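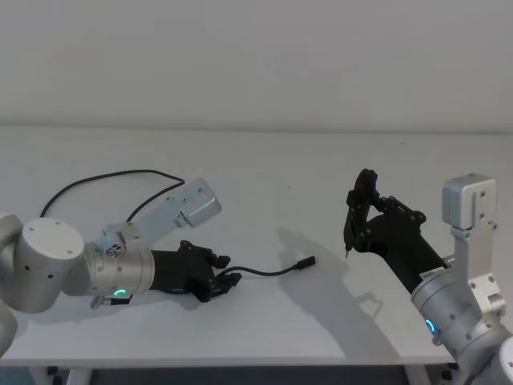
Black cable with its plug, on the white table.

Hi, I'm Tipene Pearce, and Kistside is my cable business. I started it because of a drawer. You probably have the same drawer — chargers, extension leads, a thing that might belong to a printer, all of it in one big knot. Mine wouldn't close any more, so one weekend in April I tipped the lot out on the floor and sorted it, and I enjoyed myself far more than I should have!

Friends started bringing me their drawers. Then an office down the street asked if I'd do their storage closet (223 cables, and a family of dead phone chargers at the bottom). That was my first paid job, and I still have the thank-you card.

These days I sort, label and coil cables for homes, schools and small offices. You get everything back in flat trays, with a tag at both ends of each lead. Our smallest tray is the Cusi, which is good for phone and camera leads. The Kakix is the deep one for power cords and anything with a chunky plug. Torell is the name of our label set, and it comes with 200 blank tags plus a pen that doesn't smear.

I like a plain white table for this work. Small black plugs love to vanish on a dark one, and I've crawled under enough desks already.

A few people ask if I'll throw things out for them. I won't do it without asking you first — I'll put the mystery cables in their own bag and we can go through it together. Bring coffee, it can take a while.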